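Sarthorpe Travelers Board > Insurance and Getting Home
Thread: Claim denied, knee, 14 days left on the trip

ketsara_s
Short version for anyone who missed the September thread. My uncle Rostam went down on a wet ferry ramp, tore something in his knee, and Clonell won't pay to fly him home because he "did not obtain approval prior to altering the itinerary." He was on a stretcher. I suppose he could have raised a hand. I'm packing for the flight out to sit with him, so replies will be slow. Comfortable pants for a man in a leg brace, opinions welcome.

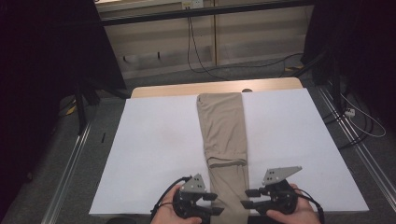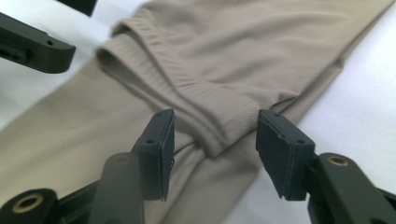
Does the approval rule still apply if the hospital was the one that changed his travel date?
Usually it does, but most policies let the hospital or a relative make the call for him, and many allow it after the fact if he was in no shape to phone. Look for a section called "emergency notification" or something close to it.

esmaeil_sh
Elastic waist, wide leg, done. Now the money. What's the airline asking for the extra seats?

ketsara_s
1,353 for the leg-up arrangement, plus 230 for a wheelchair transfer at the connection. The neighbors have started a collection and it's already close to 2,000, so he will get home. He's mortified. He once drove back across town to return a borrowed stamp.

Levetmont_Lou
Then why fight Clonell at all? The money's there. Take it, fly Saturday, be done.

esmaeil_sh
Because he paid for a policy, Lou. The neighbors didn't sell him one.

Levetmont_Lou
I've been through an appeal. It took me eight months and I got a letter thanking me for my patience. I hadn't shown any.

shanti semwal
I handled claims for a long time (not at Clonell) and I'm with Esmaeil on this. Fly him home now and appeal later. Those are two separate jobs and the second one can wait until he's on his own couch. Before you leave the hospital get:
- a doctor's note saying he could not travel on the original date
- the admission time in writing
- an itemized bill, stamped if they stamp things
- the name of whoever at the desk says they called the insurer
The last one matters most. If the hospital rang them that first night, there's a record of it somewhere.

ketsara_s
They say they did call! A nurse told him so. Clonell says there's "no trace of contact."

shanti semwal
Ask for the call log in writing. Traces have a way of turning up.

rezaul_j
One disagreement with Shanti. Check what the collection page promised people. If it says the money is for the flight and Clonell then pays for the flight, you'll have donors asking, and fair enough.

Levetmont_Lou
Big if.

rezaul_j
Sure, but it costs one sentence on the page. "Anything we recover goes to the ferry rescue crew," or back to the donors, whichever he likes.

ketsara_s
He's picked the rescue crew. He also wants it on record that the ramp had no handrail.

esmaeil_sh
Did he get a picture of the ramp?

ketsara_s
Eleven. All of them of his thumb. Boarding in an hour, will post when I've seen the doctor.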